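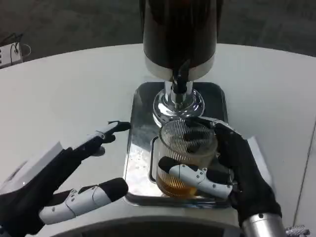
오른손으로 머그를 잡은 순간, 왼손은 펴 둔 상태

양손 로봇으로 음료 따르기 시연 데이터 모으는 법

지난번에 컵 쌓기 데이터 얘기를 올렸더니 액체는 어떻게 하냐는 메일이 꽤 왔어요. 그래서 4월 내내 붙잡고 있던 디스펜서 작업을 정리해 봅니다. 프로젝트 이름은 Tendard이고, 목표는 원격조종으로 성공 시연 200개를 모아서 모방학습 정책을 하나 돌려 보는 거였어요. 저처럼 작은 팀에서 직접 조종하고 직접 라벨까지 다는 분들한테 맞춘 글이에요!

1. 작업을 한 문장으로 적기

조종기부터 잡고 싶은 마음은 알지만 일단 문장부터 씁시다. 저희는 "잔을 꼭지 아래에 세우고, 음료를 받고, 잔을 들어 트레이 밖에 내려놓는다"로 정했어요. 처음엔 "음료를 따른다"라고만 써 놨다가 Subbarao Varghese랑 제가 서로 다른 데서 녹화를 끊고 있더라고요. 저는 받자마자, Subbarao는 잔을 내려놓고 나서(며칠 치를 다시 봤습니다, 흑흑). 끝나는 조건도 꼭 같이 적어 두세요. 저희 기준은 잔에서 손이 완전히 떨어지고 양팔이 시작 자세로 돌아왔을 때예요.

2. 잡는 손을 미리 나누기

양손 로봇이면 여기서 제일 많이 헤매요. 조종하는 사람 기분에 따라 왼손으로 잡았다 오른손으로 잡았다 하면 나중에 정책이 중간에서 우물쭈물합니다. 그렇다고 한 손만 쓰면 아깝고요. 저는 왼손 잡기와 오른손 잡기를 아예 다른 묶음으로 녹화하고, 에피소드마다 태그를 붙였어요. 왼손 묶음에서는 엄지를 잔 앞쪽으로 가로질러 대고 나머지 손가락을 위에서 감싸는 방식이 제일 편했어요. 그동안 오른손은 트레이 앞쪽에서 얌전히 기다리게 두고요.

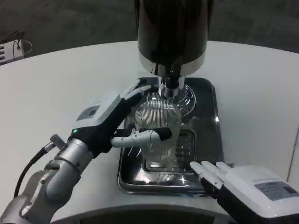
3. 시작 상태를 조금씩 흔들기

디스펜서 위치는 고정, 잔 위치와 방향만 바꿨습니다. 한꺼번에 다 바꾸면 뭐가 문제인지 알 수가 없어요. 빈 잔에서 시작하는 에피소드만 찍지 말고 음료가 조금 담긴 잔에서 시작하는 것도 섞으세요. 투명한 잔은 안에 든 양에 따라 카메라에 전혀 다르게 잡히거든요. 세로 줄무늬가 있는 유리는 더 심해서, 줄무늬 부분까지 차오르면 수위가 잘 안 보여요. 저희는 수위를 숫자로 재는 건 포기하고 줄무늬 아래/위 두 가지로만 라벨을 달았는데 이걸로 충분했어요.

반사도 골치죠. 스테인리스 트레이가 거울 노릇을 해서 손가락이 두 벌로 보일 때가 있어요. 무광 스프레이를 뿌릴까 하다가 관뒀습니다. 어차피 나중에 쓸 현장에도 반짝이는 트레이가 있을 테니까
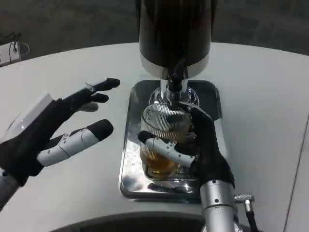
그냥 그 상태로 학습시키는 게 낫겠다 싶었고요. 대신 조명은 세션마다 메모해 뒀어요. 저녁 7시 이후에 찍은 묶음은 따로 폴더를 만들었는데, 나중에 성능 비교할 때 은근히 요긴했습니다.

4. 버릴 것과 남길 것

제가 쓰는 규칙이에요.

- 손이 11초 넘게 멈춰 있으면 버린다.
- 잔을 놓쳤다가 다시 잡아서 끝까지 갔으면 남기고 "복구" 태그를 단다.
- 음료가 트레이에 튄 정도는 남긴다. 테이블까지 흘렀으면 버린다.
- 손목 케이블이 팔에 걸렸으면 그 자리에서 중단하고 정리한 뒤 다시 시작한다.

복구 에피소드는 아까워하지 말고 꼭 챙기세요. 완벽한 시연만 넣었을 때는 잔이 살짝 미끄러지기만 해도 정책이 허공을 쥐고 서 있었어요. 저희는 지금까지 174개를 남겼고, 그중 105개가 오른손 묶음이에요. 비율이 기울어서 다음 세션은 왼손만 찍을 겁니다.

5. 그날 찍은 건 그날 돌려 보기

세션이 끝나면 아무거나 몇 개 골라서 재생해 보세요. 관절 기록이랑 영상의 시간이 맞는지, 잔을 쥐는 순간에 손끝이 가려지지 않는지 이 두 가지만 봐도 돼요. 저는 엄지가 잔에 닿는 프레임에서 멈춰 놓고 관절 값을 옆에 띄워요. 한 번은 기록이 영상보다 늦게 들어오고 있었는데, 그걸 모르고 하루를 더 찍었으면 정말 울었을 거예요.

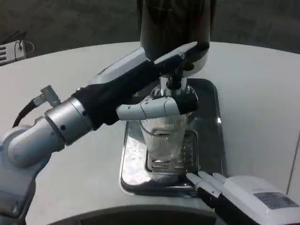

Elango Sundaram: 잘 읽었습니다. 왼손 묶음과 오른손 묶음을 따로 학습시키시나요, 아니면 태그를 조건으로 넣고 한 번에 돌리시나요? 저는 합쳤다가 두 손이 동시에 잔으로 나가는 바람에 고생했거든요.

답글: 한 번에 돌리고 태그를 조건으로 넣어요! 태그 없이 합쳤을 때는 저도 똑같은 꼴을 봤습니다. 대기하는 손의 시작 자세를 묶음마다 고정해 두면 훨씬 덜해요. 왼손 쪽을 200개 목표에 맞춰 채우고 나면 결과도 올릴게요.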